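Sorting the Small Stuff: Jarncombe Workshop Gallery

14 shares | 3 comments

The parts bench at the Jarncombe repair shop had gone a long time without a proper clear-out. Over 1,000 loose odds and ends came back from the Pallow store, most of them mixed together in feed sacks. 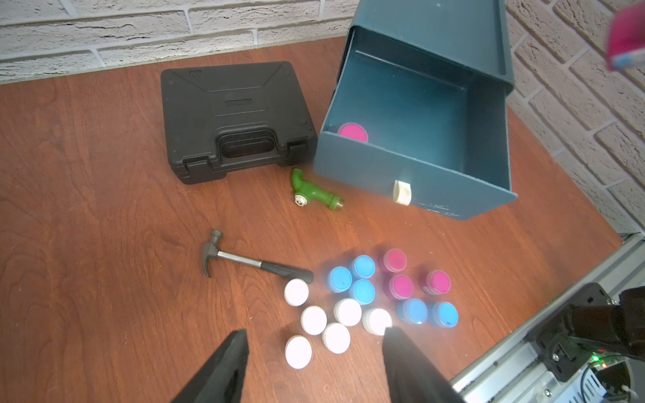

Caps were the slow part of the job. They go by color first and by size later, and the scuffed ones stay in with the rest. White, light blue and magenta were still mixed at this point, with the claw hammer and the green faucet waiting their turn. The faucet goes to the Foley shelf with the other plumbing.

The teal drawer unit came from the Fosness sale for 5 dollars. It is deep enough for things that won't lie flat. 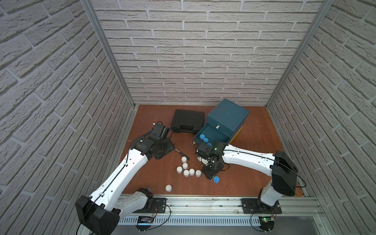 One reader wrote that deep drawers turn into junk drawers within a month, and that a label on each one is the only cure she has found. We have started labeling ours.

By Wednesday the sacks were empty and the containers with lids were next.
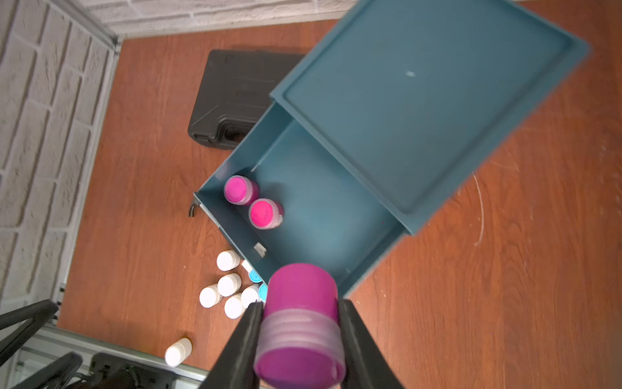
Containers keep best standing up, with enough space to get your fingers between them. We sort them by lid, the same as the loose caps. The pink-topped bottles went in the drawer and the white ones stayed outside it. The final count for the Jarncombe bench was 1,260 pieces, and 800 of those were caps.

Share this gallery | 3 comments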